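Subject: Re: [slides-and-prints] Scanning my uncle's slides, where do I even start

Hongjun Jiang wrote:
> Hi all, new here. I've ended up with my uncle's slides, 679 of them
> according to the list he kept taped inside the cupboard door. Mostly
> cardboard mounts, a few plastic. Some have gone pretty pink and a
> couple of trays smell like a basement. I have an old Norby flatbed
> with the slide holder. Do I scan everything? At what resolution? And
> do I take them out of the mounts? My cousins would like something to
> look at by December, and I have no idea if that's silly.
> Thanks, Hongjun

Hi Hongjun, and welcome! December isn't silly at all, but please don't scan everything. I did that with my parents' trays and I now own more blurry pictures of geese than any person needs.

Go through them on a light box first. I bought the small Skedar one for 60 dollars, and it has saved me more evenings than any software. Tip a tray out, keep them in order, and make two piles. Anything with a face in it goes in the yes pile, and so does any house, shop, car or dog that somebody might ask about later. Sunsets can wait. My dad was a great one for sunsets, and in the end I scanned four of them and put the rest back in the tray.
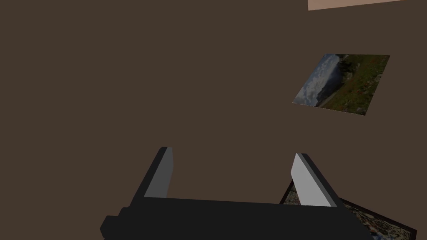 Do the slides need to come out of their cardboard mounts before scanning? Leave them in; the holder is made for mounted slides, and old cardboard tears when you pry it open.

The one time I'd break that rule is if you see fuzzy white threads creeping across the film itself, and then I'd get somebody who knows mold to look before you do anything. Keep the basement-smelling trays in a different room from the others in the meantime. I had mine out on the porch in a shoebox for a while, which my neighbor thought was very funny.

For resolution, I use 3,000 dpi and I've stopped arguing with people about it. Going higher on my flatbed gave me bigger files and sharper-looking dust, and that was it. Save as TIFF if you've got the disk space and make JPEGs from those for the cousins.

Dust: rubber bulb blower, both sides, right before it goes in the holder. Don't use your breath (I know, I know, we all do it) and don't wipe with your shirt. Wipe the scanner glass too, every couple of batches. I forgot that for a whole tray and every picture of my aunt had the same hair across it.
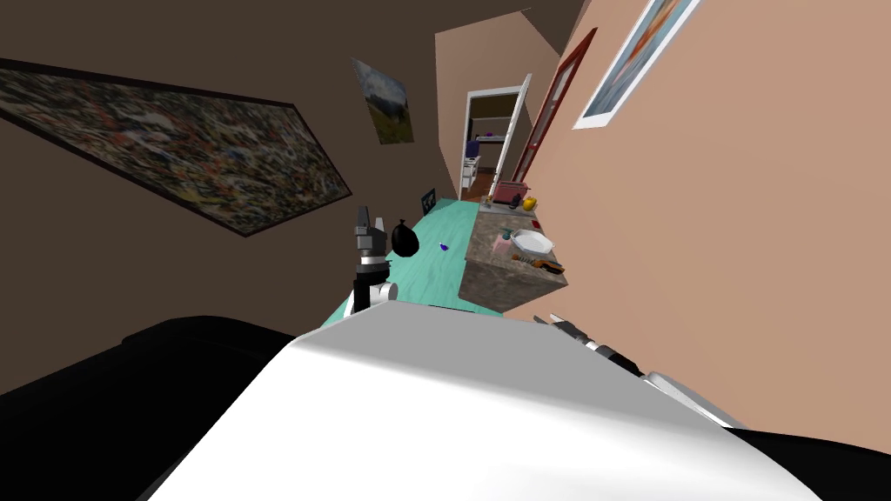
Gripper pointing up, with the doorway behind

The pink ones are less trouble than they look. Braker has a fade correction checkbox that gets you most of the way, and then I nudge the green up by hand. Do one slide from each tray, write down what you changed, and use that as your starting point for the rest of the tray, as they tend to have faded together. Skin won't look perfect. I aim for "was probably alive at the time" and move on.

Now names! This is the part I'd do differently. I named my files after whatever I thought the picture was, so I have three called "lake" and one called "lake maybe". Copy your uncle's numbers off the list exactly, put the tray first and then the slide, and keep anything he wrote on the mount in a plain text file alongside. If he spelled a town wrong, spell it wrong too and put the right one in brackets after.

As for speed, I can get through up to 46 slides in an evening with the radio on, and after that I start putting them in backwards. Check the emulsion side! It's the duller one. If there's writing in the picture and it reads the wrong way, you've flipped it – easy to miss when it's all trees.

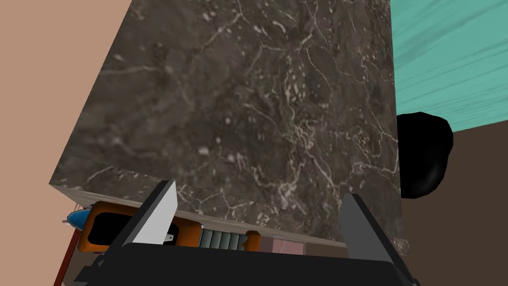
Kristýna Krajčí wrote back to me off-list that she'd send the cousins the first tray as soon as it's done and not wait for the whole lot, because people start remembering names once they've got something to look at, and you can still fix the file notes while you're at it. I think she's right, and I wish I'd done it while my aunt was still answering her email.

If you do want to send some of them out, the Li counter by the post office did a tray of mine when my scanner was sulking. Decent work, but they came back numbered their way, so put a pencil number on every mount before you hand them over.

Write back when you've done the first tray, and tell us how many sunsets!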